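4.2 Cable segmentation under uneven light

The wrist view feeds two things: the cable mask and the grasp planner. Both run in Inum, our control stack, on the same image. Early versions trained on the Abella set did fine under lab lamps and fell apart near windows — stripes of sun on a desk look a lot like thin pale cables to an edge-based mask. So we collected 277 more wrist images in daylight and labeled them by hand. Slow work. Figure 3 is a typical hard case. 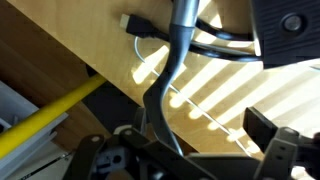 Figure 3. Wrist view with striped sunlight on the desk. Black HDMI cable near the top; a thin white cable crosses the stripes.

Dark cables are mostly easy, even with highlights on the insulation. White ones are not. Where a stripe and a white cable cross, the old mask jumps from one to the other and the planner gets a path that isnt there. Fix: track width along the line, drop any segment whose width changes too fast. Gripper fingers masked out using the known joint angles. No retraining needed for this part.

On the 86 held-out images the filter removed most of teh false paths; remaining errors are at crossings with low contrast. Per-image results in Appendix B.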